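Nerkside Suture Table – read me first

Hi, and thanks for downloading this! Nerkside is a set of short clips of a practice table: a suture pad, a steel tray with instruments, and a bunch of small stuff along the back. I put it together with Catherine Ritchie in September, and these notes cover what's on the table and how the files are named.

What's on the table

The pad sits on a blue mat, and the instrument tray goes behind it. The tray holds two scissor-type tools with finger rings and a pair of slim tweezers between them. In the labels I call the left one "hemostat" and the right one "scissors", so please don't merge them (I did that in my first pass and had to redo 70 clips, ugh).

Along the back there's a water bottle, green paper cups, a red toy brick and some plush toys. My favorite is the roasted chicken with the keyring clip. Its label is "chicken", and yes, I know it's a plush – Catherine wanted "plush_chicken" and I was already too far in to change it.

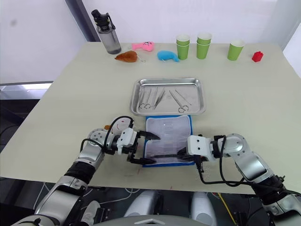

Labels are plain lowercase words with underscores, one file per clip. Cups get one label per stack, so two nested cups count as a single "cup_stack" and a cup by itself is just "cup". If you need every cup separately you'll have to add that yourself, sorry!

The pad

It's a translucent white silicone pad with a raised rim. The mat and the pad have separate labels, "mat" and "pad". The surface is glossy, so watch out for bright spots if you're sorting by color. I drew the pad outline along the outside of the rim, wrinkles and all.

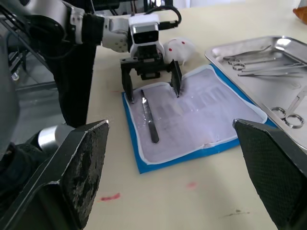 What's in the download

There are 2637 clips in 30 folders, plus one labels folder. Start with folder 01, it's the one I checked most carefully. Catinca Vasiliu went over 100 clips from the rest and sent me a long list of typos, all fixed now.

Known problems

A few clips still say "tweezer" where it should be "tweezers". Search for both.

Last updated 2026-10-11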